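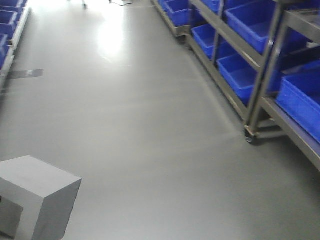
Altden stores desk reports that the nightly stock count for the Lutley site came up short again, and that the missing lines were all at the end of the report. They had already rerun the export by hand and got the same totals. They asked whether the parts were really gone or whether the report was wrong.

Category: Inventory / Reports and Exports
Status: Resolved
Opened: 15th May

Initial findings

The parts are in the system. Looking up any of the missing item numbers on the Wikix item screen returns a correct quantity and a correct bin location. The fault is limited to the exported file. The on-screen version of the same report shows every line.

The export log shows no error. The job starts, writes the file, closes it and reports success. File size is normal for the number of lines written, so this is not a partial upload.

Checked and ruled out:
- Disk space on the export share: 83 percent free.
- User permissions: same result under the admin login.
- Date filter: blank, as it should be.
- Report template: reloaded from the clean copy, no change.

Narrowing it down

Exported one bin range at a time. All ranges came out complete except range 8. That range stops partway through at the same item on every run -- a molded housing from the supplier Ó Ceallaigh. Everything sorted after that item is dropped.
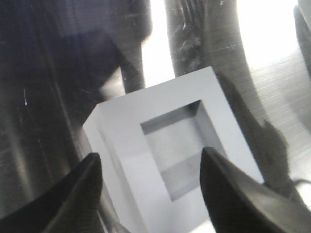 The item record was edited shortly before the first short count. The supplier name had been typed as plain "O Ceallaigh" until then, and the edit put in the accented capital. The database stores it correctly. The export job was still set to the old character set, and on meeting a character of 2 bytes it treats the rest of the line as the end of the data. It then closes the file without raising a warning.

Confirmed on the test server. With the accent in place the file stops at that item. With the accent removed the file is complete. Put it back and the file stops again.

Fix

1. Open Export Settings and select the nightly count job.
2. Change Character Set from Legacy to UTF-8.
3. Save, then restart the export service. A save alone does not apply the change -- the running job keeps the old value until restart.
4. Run the job by hand and compare the line total with the on-screen report.

Applied to the live server. The manual run matched the screen total, and so did the next 4 nightly runs.

Do not work around this by removing accents from supplier names. The purchasing module matches on the full name and will create a second supplier record.

Still open

The missing warning is a separate defect and has been passed to Wikix. They have it listed for the July release. Until then, sites that still use the Legacy setting should compare line totals after any supplier edit.

Stock adjustments posted from the short files were reversed by Altden before this ticket was closed.

Contact the support desk | Back to top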